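Vindum Drying Mat, large

Colour: charcoal, oat or slate blue
Price: $49
In stock – ships from our Ballarat warehouse in 2 business days

The Vindum is a drying mat for people who wash dishes by hand and have not much bench to spare. It rolls out next to the sink, takes the dishes of one family dinner, and rolls up again when you need the bench for something else. We have sold it since October and it is now our most reordered kitchen item, so we decided to write a longer page for it and to answer the questions which come to us by email.

What it is

The mat has two layers. On top there is a ribbed silicone sheet, which keeps the rims of cups and glasses a little above the surface so the air can go under them. Below is a thick woven cotton pad that takes up the water. The layers are joined with press studs along the long sides. You can open the studs and wash the layers separately, and if the cotton wears out one day you can buy only the cotton. Many mats are glued together, and then a tired pad means a new mat.

The ribs run across the short side. Please lay the mat so that the ribs point to your sink, because the front edge has a small lip with a gap in it, and extra water goes out through this gap. If you turn it the other way the water will go to your toaster. I did this at home for one week before my husband noticed.

What fits on it

Cups and mugs should stand with the mouth down. Bowls do better when they lean on each other at the back. Large pots are fine but they take the whole mat, so I dry them first with a towel and keep the mat for the small things.
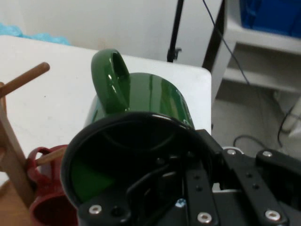
Plates are the weak point of any flat mat. They need something to lean on, and for this we sell the Skulden plate rest, a steel wire piece that holds plates upright. It has rubber feet which sit between the ribs and does not slide. The Skulden is not included with the mat.

Sharp knives should not be dried on the silicone with the edge down. It cuts easily, and a cut in the sheet will grow with time.

Care

Silicone sheet: top rack of the dishwasher, or warm water with a drop of dish liquid. If you have hard water you will see a white film after some weeks. Wipe it with vinegar and rinse well.

Cotton pad: machine wash warm, with towels if you like. No fabric softener, please. Softener covers the fibres and after that the pad pushes the water away. If you already used it, wash the pad 2 times without any detergent and it mostly comes back. Hang it to dry. The dryer will make it a bit smaller and then the studs do not meet.

Let both layers dry completely before you close the studs. In a humid summer this can take until the next day, and some customers keep a second cotton pad for this reason.

Specifications

Top layer: food grade silicone, ribbed
Bottom layer: woven cotton, undyed
Fastening: press studs, stainless steel
Thickness: 3 cm when rolled out with both layers
Water held by the pad: up to 3000 mL
Closing strap: cotton webbing, included
Maker: Ouali
Warranty: 2 years on the silicone and the studs

Questions from customers

Can I put a hot pan on it?
Yes, on the silicone side, straight from the stove. Not on the cotton alone.

Does it smell when it is new?
The silicone has a light smell for the first few days. Wash it once and leave it open near a window. If the smell is still strong after this, write to us and we will exchange it.

Is it the same mat as the Driltar?
No. The Driltar is thinner, has one layer and goes over the sink. It is a good choice for a caravan or a very small flat, but it doesn't hold water, so it needs the sink under it.

My pad has turned yellow at one corner. Is it mould?
Usually it is tea. Soak the pad overnight with oxygen bleach and wash it as normal. Mould is grey or black and comes in small dots, and in this case I would replace the pad.

Can I cut it to a smaller size?
You can cut the silicone, but the studs and the lip are then in the wrong place and the warranty ends. Better to ask us for the small size, which returns to stock this winter.

Returns

Unused mats can come back within 49 days. Please keep the cardboard sleeve, as we use it again. Replacement cotton pads can only be returned if the paper band is still closed.

Page written by Jinfeng Qin, kitchen and laundry range. Last updated 31 May 2024.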